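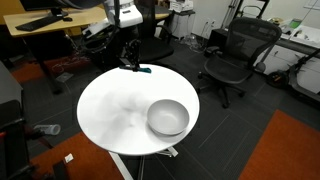 4. Placement Near Table Edges

4.1 Task and motivation

The experiments in Section 3 used objects that were set well inside the work surface. In that region, an error in the estimated height of the table has a limited effect, as the fingers can touch the surface, settle, and close. Near the edge this margin is lost. If one finger comes down past the rim, contact is made on one side only and the object may be pushed off the table before the grasp is complete. We therefore tested Tilorano on a separate task in which the robot must pick up a small, flat object lying at the rim of a table and place it in a bowl on the same table.

The task has two parts. In the first, the gripper must approach the object, make contact, and lift it clear of the surface. In the second, the arm must carry the object across the tabletop and release it inside the bowl. A trial is counted as a success only if the object comes to rest in the bowl and the bowl stays upright. An object that lands on the rim of the bowl and falls back onto the table is counted as a placement failure. An object that leaves the table at any time is counted as an edge failure, whether or not the gripper had closed on it.

We chose a round table for this task. On a rectangular table, a policy can do well by learning a small number of approach directions that line up with the sides. A round table has no such directions, and the correct finger orientation changes with each new object position along the rim. The glossy white top also produces soft reflections of the things above it, including the bowl and the arm. Such reflections are known to disturb depth estimates, and we did not cover the table to remove them.

4.2 Setup

All trials were run in the Runholm laboratory, in an ordinary shared workspace with desks, chairs, and storage along the walls. The room was not cleared for the tests. Chairs and loose items on the floor were left as they were at the start of each session, so that the background differed from one session to the next. The overhead lights were on in every trial, and the window blinds were left in whatever position they had been found.

The robot was a Mak platform with a black arm and a black gripper with jointed fingers. The control software was the same as in Section 3, and no gains were changed. Figure 4 shows the gripper at the far edge of the table, at a small teal object lying flat on the tabletop. The target is the light gray ceramic bowl. Its wide rim and shallow interior leave little height to stop an object that is released with sideways speed, and for this reason we consider it a harder target than the deep containers used earlier.

Figure 4. Edge placement task. The target object lies at the rim of the round table, and the bowl stands on the same tabletop.

Before each trial, the operator placed the object by hand at a position drawn from a list prepared in advance. The list gave an angle along the rim and a distance from it. The bowl was then placed at a second position from the same list, with the condition that bowl and object could not overlap. The operator did not see which policy would be run until both items were in place. This order was followed in all sessions, including those that had to be stopped and restarted.

4.3 Training data

The base policy was trained on 3000 recorded episodes from the Werkness collection, all of them with objects away from the edge. To this we added 300 demonstrations of the edge task, recorded by teleoperation over several weeks in March and after. The demonstrations include attempts in which the first grasp missed and the operator tried again. We kept these attempts whole, as a policy that has seen only clean grasps has no example to follow once the object has shifted. Demonstrations in which the object left the table were removed.

No demonstration was collected with the bowl used in the tests. The training bowls were deeper. This choice was made before the test bowl had been selected, and it means that the results below include a change in the target as well as a change in object position.

4.4 Policies compared

Three policies were compared. The first is the base policy, trained only on the Werkness episodes. The second is the same policy after fine-tuning on the edge demonstrations, with no other change. The third is Tilorano, which uses the same demonstrations but adds the surface term described in Section 2. The surface term predicts, for each finger, whether there is table beneath it at the planned contact point. When the prediction for either finger is low, the approach is turned so that both fingers come down on the supported side of the rim.

Each policy was given 50 trials. The same list of positions was used for all three, in an order that was mixed across policies so that slow changes in lighting or in the arm would not favor one of them. The operator was allowed to stop a trial only if the arm was about to strike the table base or the bowl. A stopped trial was recorded as a failure and was not repeated.

4.5 Results

The base policy failed in most trials. Its usual error was to lower the gripper straight down over the object, without regard to the rim, so that one finger passed outside the table. In many of these cases the finger inside the rim then pushed the object outward and over the edge. In the few trials where the object was lifted, placement was generally correct, which suggests that the carrying part of the task was already within the reach of the base policy.

Fine-tuning reduced the number of edge failures but did not remove them. The fine-tuned policy turned the gripper in the right direction at most positions, yet it often did so late, when the fingers were already close to the surface. The late turn moved the object in several trials. Placement failures were also more common than edge failures for this policy. We attribute them to the shallow bowl: the release height learned from the deeper training bowls was too great, and the object bounced.

Tilorano failed in 5 of its 50 trials, the lowest count of the three. None of these was an edge failure. All of them occurred at release, with the same bouncing seen for the fine-tuned policy. The surface term has no direct bearing on release height, and we did not expect it to help there. Its effect was clearest in the timing of the approach. The gripper was turned early, while still well above the table, and then came down with little further rotation.

4.6 Effect of reflections

We looked separately at trials in which the reflection of the arm fell close to the object. At these positions the estimated surface height was less stable for all three policies. For the base and fine-tuned policies, the change in estimated height was passed on to the approach, and the gripper paused or moved up and down before contact. With Tilorano the pauses were shorter. The surface prediction is made over a small area of table and not at a single point, and a local error in depth carries less weight.

To test this reading, we ran an additional set of trials with a matte cloth on the table. The cloth reduced the pauses for the two other policies and made little difference for Tilorano. These trials are not included in the counts given above, as the cloth also changed the friction between the object and the surface.

4.7 Limits of the experiment

The task was carried out on one table and in one room. The rim of this table is round in plan, and we cannot say how the surface term would behave at a sharp corner, where both fingers may have to be placed along different sides. Object shape was also limited. Every object used was small enough to fit between the fingers in any orientation, so the direction of the approach could be chosen freely. For a long object lying across the rim, the direction needed for the grasp and the direction preferred by the surface term may conflict. The present version of Tilorano has no rule for that case, and the two terms are simply added. Work on longer objects is described in Section 5.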